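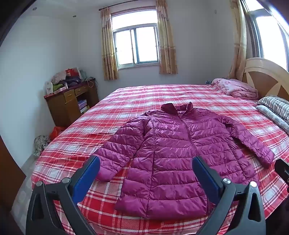

*Quilted jacket laid out on the bed, front side up.*

**Zestbridge is looking for people to fold and pack winter clothes at home**

Zestbridge runs a seasonal clothes storage service. Customers send us their coats, jackets and knitwear in spring, and we keep them until the weather turns. Last year a lot of items came to us badly folded, and padded jackets were the worst. We are rewriting the folding guide that goes out with every storage bag, and we want to try the new version in ordinary homes before it is printed.

We need 20 people to take part in June. You will do the folding in your own bedroom, on your own bed, with your own clothes. You don't need to be tidy and you don't need to have used our service before.

## What you will do

There are two sessions of up to 50 minutes each. In the first you fold and pack your clothes the way you normally would. In the second you follow the draft guide, with the same clothes and the same bag.

Each session covers:

- one padded or quilted jacket, with or without a hood
- two thick jumpers or cardigans
- one pair of lined or heavy trousers
- a scarf, if you own one

The jacket comes first. The guide asks you to lay it face up on a made bed, close the front, smooth the sleeves out to the sides and then fold from there. There are two ways of doing the sleeves and we would like you to try both. Jackets with a hood have an extra step, and this is the part of the guide we are least sure of. If the instructions make no sense to you, stop and write down where you got to.
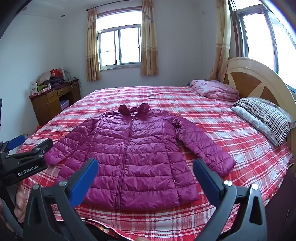

*Zip done up and sleeves out. Pillows can stay at the head of the bed.*

After each session you fill in a short form. It asks how long each item took, whether it went into the bag, and which steps you skipped. Please fill it in on the same day. You can write as much or as little as you like, but "fine" on its own is hard for us to use.

## What you need

- a double bed or larger, made up with a sheet (any colour or pattern)
- the clothes listed above, clean and dry
- enough light to read a printed sheet
- a tape measure

We will post you two Mukska storage bags, the draft guide and the paper forms. The bags are yours to keep. Please don't use a vacuum bag instead, as the guide isn't written for them.

Down jackets and synthetic ones are both welcome. So are children's jackets, though we already have several people offering those and may ask for an adult size. Leather, fur and waxed jackets are not part of this round.

## Who can apply

You must be 18 or over and live within the Sokik or Isah delivery areas. You should be able to stand and lean over a bed for a few minutes at a time – if that is difficult, you are welcome to apply with someone else in the household who can do the folding while you read out the steps. Left-handed people are very welcome, as the last guide was tested almost entirely by right-handed ones.

Staff of Zestbridge and their families can't take part.

## Payment

You will be paid £47 for both sessions, by bank transfer, once we have your second form. If you only complete the first session we will pay half. Return postage for the forms is covered.

## How to apply

Write to us through the contact page on the Zestbridge site and put "Folding guide, ref. 178" in the subject line. Tell us:

1. which delivery area you live in
2. what kind of padded jacket you would use, and whether it has a hood
3. the size of your bed
4. whether mornings, afternoons or evenings suit you

Applications close at noon on the last day of May. Everyone who applies will get a reply, including those we can't fit in. Packs go out in the first half of June.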